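Manchas blancas en el gres porcelánico después de rejuntar

hviid_norte
Hola a todos. En mayo terminé de colocar 14 metros cuadrados de gres porcelánico mate, formato 30 x 60, en un lavadero de planta baja. Rejunté con un mortero cementoso de Plestcombe en color antracita, llana de goma y esponja. Al día siguiente apareció un velo blanquecino en casi toda la superficie y, además, unas manchas más claras dentro de las propias juntas, sobre todo cerca de la puerta. He fregado con agua y jabón neutro varias veces. El velo desaparece en mojado y vuelve al secar.
Mis dudas: si se trata de eflorescencia o de restos de cemento, si puedo usar un desincrustante ácido sin dañar la junta oscura, y cuánto tiempo conviene esperar. La solera es antigua y no sé si lleva lámina contra la humedad.

villey51
Eso es de toda la vida. Vinagre y a frotar. A mí me funcionó en la terraza, aunque era gres rojo, no porcelánico.

fisent_revestimientos
Son dos problemas distintos y conviene separarlos antes de aplicar ningún producto.
El velo sobre la baldosa es, casi con seguridad, película de cemento. Se forma cuando la limpieza final se hace con demasiada agua o cuando el mortero ya ha empezado a fraguar. Desaparece en mojado porque el agua rellena la microrrugosidad del acabado mate. El jabón neutro no la disuelve. 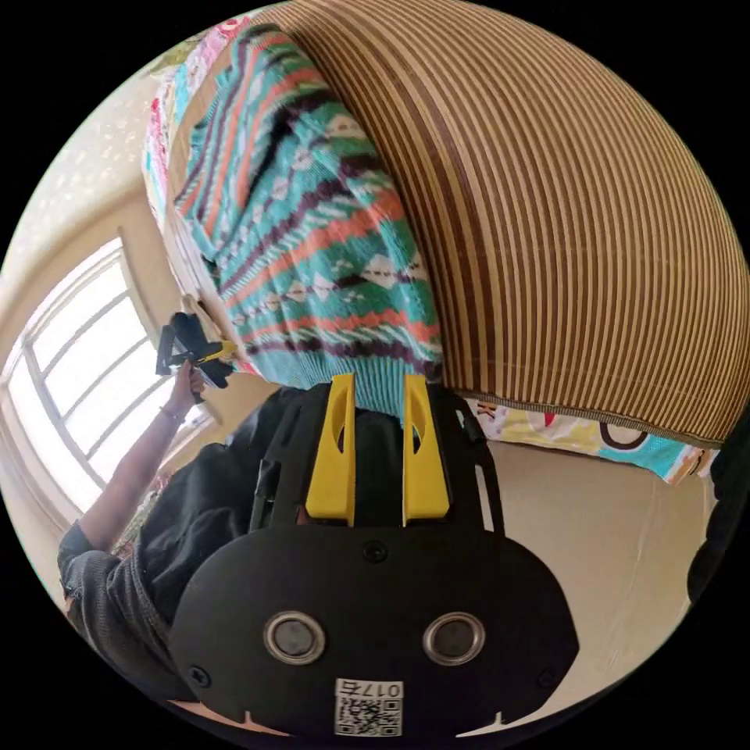
Las manchas claras dentro de la junta pueden deberse a la misma causa – exceso de agua en el amasado o en la esponja – o a sales que suben desde la solera. Para distinguirlas, pega un trozo de polietileno de 50 x 50 cm sobre la zona de la puerta, sellado con cinta en los cuatro lados, y déjalo tres días. Si aparece condensación por la cara inferior, hay humedad en el soporte y la limpieza será provisional.

Para el velo:
Espera el plazo que indique la ficha del mortero. Si no lo indica, dos semanas.
Empapa las juntas con agua limpia y retira los charcos. La junta saturada absorbe menos ácido.
Aplica un desincrustante a base de ácido sulfámico, diluido según la etiqueta, en una zona de prueba poco visible. Nada de salfumán: ataca la junta, decolora los pigmentos oscuros y sus vapores corroen grifos y perfiles.
Deja actuar dos o tres minutos, frota con fibra blanca y no permitas que seque.
Recoge el líquido y aclara dos veces con agua limpia.
Guantes, gafas y ventana abierta. No lo mezcles con lejía.

En cuanto al vinagre, el ácido acético doméstico tiene poca fuerza frente a una película ya endurecida. Obliga a repetir muchas veces, y lo que se acaba desgastando es la junta.
Si después de la limpieza el color sigue desigual, queda la opción de un recolorante de juntas, siempre con el soporte seco.

plestcombe_sur
De acuerdo con lo anterior, con un matiz. Comprueba que no haya cerca mármol, terrazo o un umbral de piedra caliza, algo frecuente en las puertas de lavadero. El ácido sulfámico los deja mates en segundos. Tápalos con cinta y plástico.
En un local de 70 metros tuve el mismo velo y salió a la segunda pasada. La humedad de la solera es otra historia – ahí el color de la junta no se estabilizó hasta que se reparó el zócalo exterior.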